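Fesby Returns With Second Album and a Night at the Vesell Theater

July 20, 2019

Fesby, the five-piece soul and brass band, will release its second album, "Jarkia," this fall on Gunn Records. The band will play the whole record from start to finish at the Vesell Theater on release night, with a horn section twice its usual size!

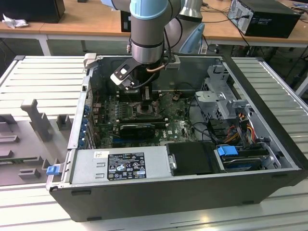 Gunn Records Press Office
Media contact for Fesby

"Jarkia" has 11 songs, all cut live with the full band in one room. Fans who caught the spring shows will know three of them already, including the long closing number that had people singing on the stairs on their way out (we were some of those people). The rest are brand new, and there's a slow waltz in the middle that we can't stop playing at the office.

The Vesell is 106 years old and holds almost 2,000 people with the balcony open. The balcony will be open.
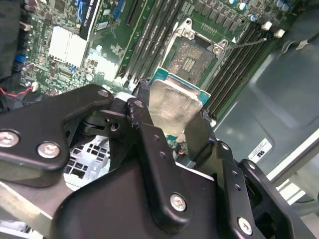 Tickets and Formats

Tickets go on sale at the theater box office the last week of July. Doors open at 7 p.m. and all ages are welcome. The album will be out on CD, as a download and on vinyl, with a first pressing of 500 numbered copies sold only at the show. 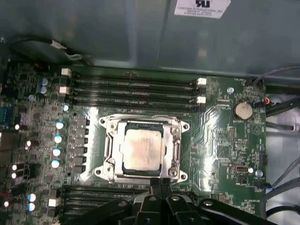 The vinyl comes in a gatefold sleeve with every lyric printed inside. Fesby picked the colors as a group, and it took a while. The front is a deep circuit-board green, and the title runs across it in a hazy pinkish orange, very close to the old paste smeared over the processor in the photo. The record itself is black.

Review copies and interview times are available from the Gunn Records press office.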